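Geduld mit dem Apfel

Die Firma Okar sitzt im zweiten Stock eines früheren Druckereigebäudes in Grasten. Wer dort klingelt, muss manchmal warten, denn während einer Aufnahme geht niemand zur Tür. «Eine Unterbrechung kostet uns die ganze Episode», sagt die Leiterin der Datenerhebung. Sie möchte ohne Namen bleiben, weil sie für das Team spricht.

Seit Juli sammelt das Team Beispiele für ein Lernsystem, das intern Jutus heisst. Eine Person steuert den Roboter aus dem Nebenraum, und das System speichert jede Bewegung der Gelenke zusammen mit den Kamerabildern. 968 Episoden sind bis jetzt aufgenommen, davon hat man rund 680 behalten. Die anderen waren zu langsam, oder die Hand hat zweimal gegriffen. «Am Anfang wollten wir nur perfekte Beispiele», erzählt sie. «Dann hat das Modell nicht gewusst, was es nach einem kleinen Fehler machen soll. Heute behalten wir auch die Korrekturen.»
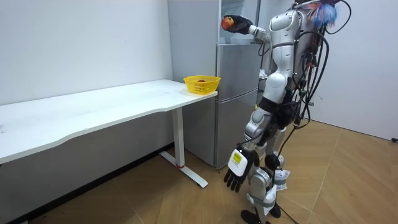
Der Roboter mit einem Apfel in der Hand vor dem Kühlschrank, links der Tisch mit dem gelben Korb.

Die Aufgabe mit dem Kühlschrank ist eine von sieben. Schwierig findet sie besonders die Höhe des Arms, denn jede Bedienperson hebt ihn ein wenig anders. Ob das gut oder schlecht ist, darüber wird bei Okar noch diskutiert. «Ich bin für die Unterschiede. Ein Haushalt ist auch nicht immer gleich.»

Mehr als 16 Episoden nacheinander darf niemand steuern, danach ist Pause. Die Auswertung macht der Partner Marchuk, der im Herbst die ersten Resultate zeigen will. Bis dahin wird in Grasten weiter aufgenommen, meistens ab acht Uhr am Morgen.

Kontakt | Impressum | © Redaktion Grasten | Nach oben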